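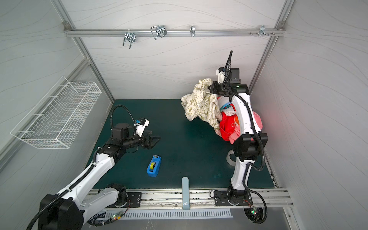
Toon De Smet had told me to wear my oldest shoes and skip breakfast, and he was right on both counts. The open day at the Ollar dairy starts with a walk across a wet yard and ends at a very long table of cheese, and I would have been sorry to meet either one unprepared.

We went in June 2024, my sister and I, after missing the April date on account of her car. It's a pretty drive once you get past Flokden, with hay lying in the fields and hardly any traffic, although the turn for the dairy is easy to miss (we missed it, and had a nice look at somebody's ducks while we turned around).

Elie Azar took our group through. He has been making cheese there for 15 years and has one of those voices that carries over pumps and running water without ever seeming loud. First came the milk room, where he talked a good while about spring grass and what it does to the color of the butter. Then it was hairnets on and into the make room, where the curd had just been cut. It smelled sweet and a little like warm bread, and Elie let the children press a handful each into little molds to take home. My sister asked if grown-ups could have one too. They could!

The aging cellar was my favorite part. You go down a flight of stone steps, and the air gets cool and smells of mushrooms and damp straw. There were almost 100 wheels on the shelves that day, each with its date chalked on the wood beside it, and every one gets turned and brushed by hand. Elie knocked on a few of them with his knuckles so we could hear the difference between a young cheese and an old one. I nodded along, but to me they sounded just about the same.

Lunch was in the barn - bread, pickles, four kinds of cheese and a pear spread from Ait Brahim that I have been thinking about ever since. The oldest cheese was crumbly and salty, and I went back for it more often than was polite.

Tickets were 15 dollars with lunch included, and children under 2 get in free. Bring a sweater for the cellar and a cooler for the trunk. The shop takes cards, but the little stand with the honey by the gate is cash only.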